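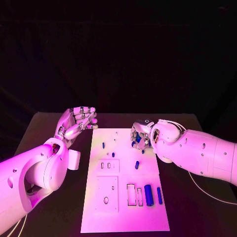

By the Trillwood press desk | Jul 29, 2021

Home | News | Products | Teaching Notes | Contact

Trillwood releases Jistico, a hexadecimal workbook, and asks schools to test its claims

COSTE – Trillwood today released Jistico, a printed workbook and matching web page that teach base-16 numbers to students who have never written a line of code. The workbook has 28 short lessons. It costs nothing to download, and we would ask teachers to be hard on it.

We say that having read a good many announcements in this field. Most promise that number systems will become "fun" or "effortless" in an afternoon. We doubt it. Hexadecimal uses sixteen symbols, the digits 0 through 9 and then the letters A through F, and students who have spent their whole lives stopping at 9 tend to trip over the idea that B is a number. No cartoon fixes that. Practice might, and Jistico is mostly practice.

What the workbook covers

The first lessons stay away from computers. Students count past 9 on paper, write A for ten and F for fifteen, and then meet 10, which in this system means sixteen. From there they learn place value. The number 34 in hexadecimal is three sixteens plus four ones, or fifty-two in everyday counting. Going the other way, everyday 34 becomes 22. Students work both directions until they stop mixing them up, and the answer pages show every step.

The middle lessons deal with the link to binary. One hexadecimal digit stands for exactly 4 bits, so a long row of ones and zeros can be split into groups and rewritten in a much shorter form. The row 0010 1000 becomes 28. This is the main reason programmers bother with the system at all, and we think it should be taught before color codes and memory addresses are brought in. Many courses do it the other way around and leave students copying strings they can't read.

The last lessons cover addition with carrying, subtraction, and a brief look at negative numbers. That final part is the weakest in our view. It tries to explain two's complement in too few pages, and a revision is planned.

What we are not claiming

Trillwood ran a small trial in Tasmont in March with 20 students. Most finished the lessons on conversion. We did not run a comparison group, and we did not check what the students remembered later – so we can't say that Jistico works better than an ordinary textbook chapter. Anyone quoting the trial as proof should stop.

We also make no claim that learning hexadecimal improves general math scores. We have seen that said about other products and have yet to see the numbers behind it.

Availability

The workbook is available now from the Teaching Notes section of the Trillwood site. The web page holds the same exercises with instant marking. It needs no account, and it does not keep student answers. Schools may print as many copies as they like.

Teachers who find errors are asked to send the lesson number and the line. Corrections will be listed on the download page with the date they were made, including the embarrassing ones.

Contact: Trillwood press desk, Coste | © 2021 Trillwood | Back to top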